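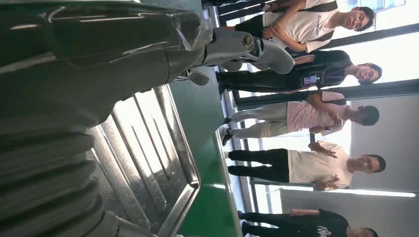

## 4. Setting up the Mernonow rescue hoist

Revised Oct 20, 2018. Applies to Bosten and Semwal base frames.

1. Set the base frame on a level slab, at least 8 feet from any open edge.
2. Pin all outriggers. Check that each lock tab is fully closed.
3. Run the cable through the head pulley, then the cable guide. Leave 14 inches free at the hook end.
4. Clip the litter bridle to the hook and close the gate.
5. Raise an unloaded litter one foot, hold it, and lower it. Stop if the cable jumps or the brake slips.
6. Enter the serial number and your initials in the site log.

**Caution:** Do not exceed 406 pounds, including litter, straps, and patient.

**Note:** The Mostau cable is 984 feet on the spool. Cut lengths must be re-tagged before use.

### 4.1 Covering the hoist between shifts
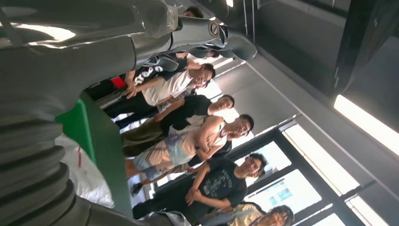 Cover the drum, brake housing, and head pulley whenever the hoist is left standing on a work floor. Concrete dust in the brake is a common cause of slipping in step 5. Loosely draped film, like the clear plastic over part of the gray arm segment in the photo, leaves gaps and is not accepted as a cover. Use the fitted cover and tighten both straps.

1. Remove the cover before connecting power.
2. Wipe the drum flange with a dry cloth.
3. Repeat step 5 of the setup.

Report torn covers to Jhair Ticona, equipment desk. Replacements ship in June with the inspection kit.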